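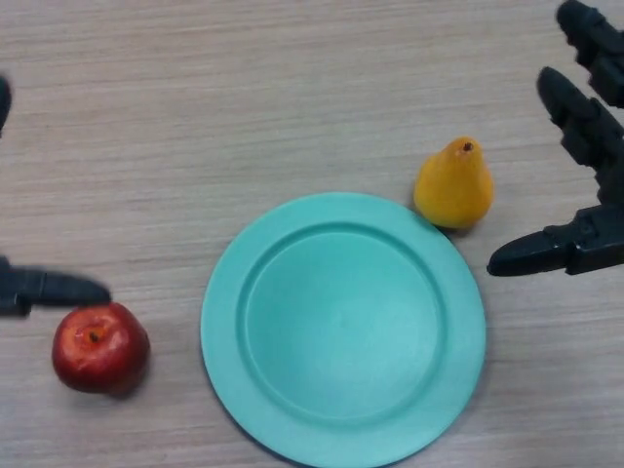
Pears rotting from the inside, apples in same garage are fine. What am I doing wrong?

Kundex Community Help > Garden and Kitchen > Storing food
Asked June 20, 2024
Viewed 1136 times

Casimiro Barroso

Asking now so I have a plan before fall, last year was a disaster and I don't want a repeat.

We have an old pear tree and two apples, came with the house. Near Laltby, 900 feet up, so cold nights pretty early. No idea what variety any of them are. The neighbor who knew moved away.

Apples: easy. Picked them, put them in boxes in the garage, ate them till well into winter. A bit wrinkly at the end but fine for pie.

Pears: I waited until they were soft on the tree because that seemed like what you'd do. Picked them all in one go. Looked perfect. Yellow, no spots. Put them in the same garage, same kind of boxes. Cut one open a few days later and it was brown mush in the middle, outside still totally nice. Cut another, same. Ended up throwing most of them on the compost. Couldn't even give them away because you can't tell from the outside which ones are bad.

So questions I guess

- is it a disease? should I be spraying something
- is it the garage? it's attached to the house, not heated, but the water heater is in there so it never gets really cold
- somebody at work said never keep pears and apples together. true?
- do they need to be wrapped? my grandmother wrapped hers in newspaper but I don't remember which fruit it was

I also bought a stack of Serby crates on sale, the slatted kind, so if those are wrong for this tell me now while I can still return them. No interest in canning, please don't tell me to can them. We did that one year and the jars are still down there.

Thanks in advance, will check back tonight or tomorow.

Hashini Wickramasinghe

Not a disease, or at least doesn't sound like one. Sounds like you left them on the tree too long. Pears are weird, most of the regular kinds ripen from the core outward. If you wait until the outside is soft the inside is already past it. So you did everything "right" for a peach and wrong for a pear. Everybody does it once. I did it two years running.

What you want is to pick them when they're full size but still hard. Like you couldn't bite it hard. Test: take hold of one pear, tip it up sideways till it's level. If the stem comes away from the branch cleanly, it's time. If you have to yank, or the twig comes with it, leave it and try again in a few days. Also look at the color, the green goes a bit lighter, duller. Windfalls on the ground that are sound (no worm) are another hint you're close.

Don't pick it all in one go either. The sunny side and the top of the tree will be ahead. I go out with a bucket every few days.

Then:

Chill first. This is the part people skip. European type pears want some time cold before they'll ripen properly. Early kinds just a few days, late keepers a few weeks. Fridge is fine if you have a spare one. As cold as you can get without freezing. Pick off anything with a bruise, broken skin, missing stem. Those go in the eat-now pile, or sauce.

Then bring a few at a time into the kitchen. Room temperature, a bowl, out of the sun. Check the neck every day, press with your thumb right by the stem. When the neck gives a little, eat it. Ignore the fat part. If the fat part is soft you've waited too long, see above.

An apple next to them speeds it up. Apples give off ethylene gas as they sit and so do pears, and the gas is what pushes the ripening. Banana works too. Paper bag makes it go faster again, fold the top over. Don't use a plastic bag, it sweats.

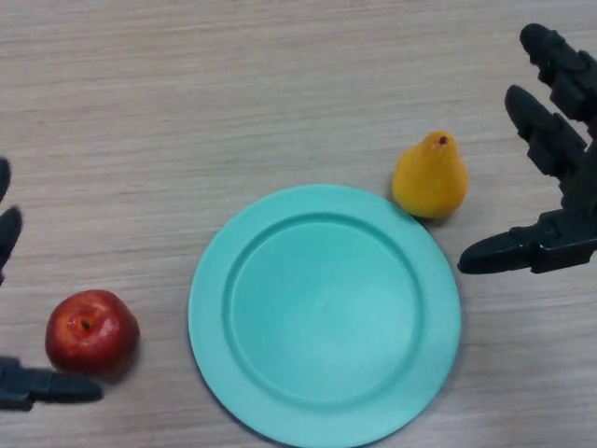 Apple and yellow pear out on the table with a turquoise plate.

So your coworker is half right. Together on the counter = good, when you WANT them ripe this week. Together in long storage = not so good, everything gets hurried along. If you have a lot of room, opposite ends, some air moving. If you only have one fridge I wouldn't lose sleep, just expect the pears to go faster and check more often.

Color note because you said yellow. Some kinds turn yellow when ripe, some stay green or go brownish and never really change. As you don't know your variety don't trust color on its own, use the thumb.

Wrapping: grandma was probably doing it for both. It helps stop one bad one from spoiling the ones touching it. I do it for the late ones only, too much bother otherwise. I use plain packing paper, the newspaper ink comes off on my hands and I hate it.

The garage with the water heater is the real problem for keeping them long, I think. Apples are forgiving. Pears aren't. Do you have anywhere else? North side shed, crawl space, cellar? Put a cheap thermometer in there overnight and see. 40 is OK for a while, colder is better, upper 50s and they'll be done in no time.

Crates are fine. One layer, two at most, something soft on the slats so they don't get those pressure lines.

Got to run, kid pickup. Will look in later if you have more.

orchard_ed

Agree with most of that. Only thing I'd add, get the tree identified. Take a few fruit with the leaves on to a nursery. Mamani does a fruit naming table in November if you are anywhere near, but bring the fruit in good shape, not the mush. If it's a summer pear there is no point trying to store it till Christmas, it just won't. If it's a winter keeper then you've got months.

Also prune it. Old trees get crowded up top and you never get to the best ones.

And canning is not that bad.

Casimiro Barroso

OK this is super helpful, thank you both. So I was basically picking them way late AND keeping them too warm. Makes sense now why the apples didn't care.

There is a little root cellar door under the back steps that we've never used for anything except the jars. Damp though. Is damp bad? Will put the thermometer down there once it cools off, no point right now.

One more thing, when you say chill first, does that apply to ones I want to eat right away too? Or can I just put those straight in the bowl

Hashini Wickramasinghe

Damp is good actually, within reason. They shrivel if the air's too dry. If you see water running down the walls that's too much, crack the door. Watch for mice. Mice are the big thing with cellars. I lined mine with hardware cloth after the first winter, quarter inch, staple it everywhere, then go round again because you missed a spot.

Scrub the shelves before you put anything on them. Old mold hangs around.

Eat right away: try a few both ways. With an early variety they'll mostly ripen OK without, give them a day or two in the fridge and it comes out more even. The late ones I wouldn't skip it. They stay kind of rubbery and then go off without ever being nice.

Write down the date you pick, and how they came out. On the crate, on the wall, whatever. I kept thinking I'd remember and never did, and with an unknown tree that's the only way to know if you should go a week earlier next time. My late one sat seven weeks in the cold the year it came out best. Yours could be totally different.

Casimiro Barroso

Great. Keeping the crates then. Will order the hardware cloth and go clear out those jars this weekend, and I'll post in the fall with how it went. Marking this as solved for now.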